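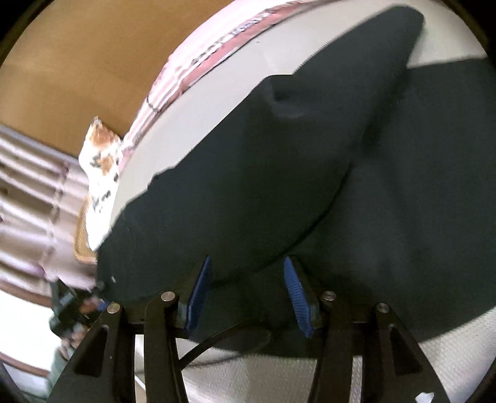

Cover work with the hand-held gripper: both blue pads closed on the dark fabric, partway over the round white cushion-like object.

Progress report to Coppens, July 9, 2023
Prepared by Araceli Bermúdez, Sturard

Thank you again for your patience over the past few months, and for the kind note that came with the second payment. It was pinned up over the bench for a good while!

Most of our effort since April has gone into looking after the gripper itself. The old pads had worn smooth at the tips and were letting go of heavier cloth, so Ramil Bautista fitted a fresh ridged pair and reset the closing distance to 2 mm. He also took all four pivot pins out, cleaned them and put them back with new washers, and the arms now close evenly — something we had been grumbling over since winter. The cable has been rerouted as well, with a bit more slack than we first gave it.

Fabric covers remain our hardest job, and the one we have learned the most from. We have logged 124 cover pulls since the pads were changed, and nearly 40 of those slipped at least once, mostly on thick, fuzzy cloth. Evelien Michiels thinks the grooves are filling with lint, so the pads now get a brush at the start of each session and a proper wipe at the end.

Spare pads and pins came to $3,953, a little over what we had set aside, and we have covered the difference from travel. Next we would like to try a softer pad from Horkero, and Frans Van Acker is drawing up the mounts now.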